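How to Set Out a Fruit Platter on the Kitchen Counter

A platter of fruit left where people can see it gets eaten. Fruit in the bottom drawer of the refrigerator mostly doesn't. Setting one up takes a few minutes and nothing special in the way of dishes.

1. Pick the dish. An oval platter with a low rim works better than a deep bowl. Air gets between the pieces, and you can spot a soft one without digging. A white one with a blue border goes with almost any cloth, even a busy one with orange, red and blue patches.
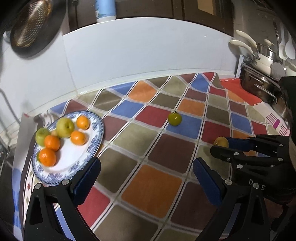

Page last changed 2018-10-08 by Emerson Pimentel

2. Wash only what you will eat that day. Dry the rest with a towel if it came home damp, and leave the stems on.

3. Put the oranges down first. They are the heaviest and they roll, so let them lean on each other. Turn any with a dent so the dent faces up - that is where mold starts and you want to see it.

4. Fill in at one end with the green fruit. Apples give off a gas that ripens whatever is next to them. With a few oranges this hardly matters, but keep bananas on another plate.

5. Leave part of the platter bare. A heaped platter looks generous for one evening and then the bottom layer goes bad. I weighed a good load for our oval dish once and got 453 grams for the small mandarins alone, which was plenty for 2 people.

6. Keep unripe pieces off the platter. Anything still hard and green can sit on the cloth by itself, stem end up, with space on all sides. Check it each morning by pressing near the stem with your thumb.

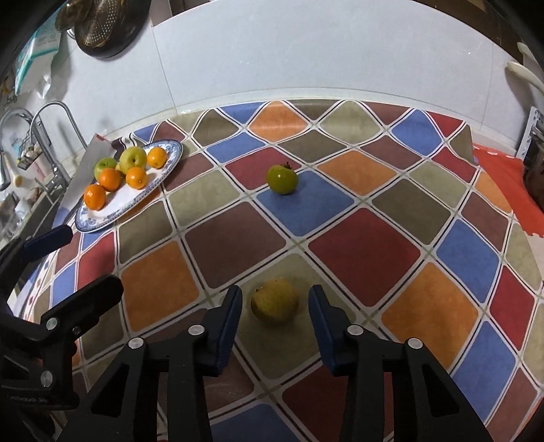

Where to put it

Stay back from the faucet. Splashes collect under the fruit and spot the skins. Direct sun is no good either, and neither is the spot next to the stove. In September, when our kitchen in Stadton is still warm, I move the apples to the refrigerator overnight.

Wipe the platter and shake out the cloth whenever the fruit runs low, then start again from step 2.

Related pages
Getting citrus stains out of a tablecloth
Storing pears through the winter
Hilde Declercq's orange marmalade
Hanging a colander on a tiled wall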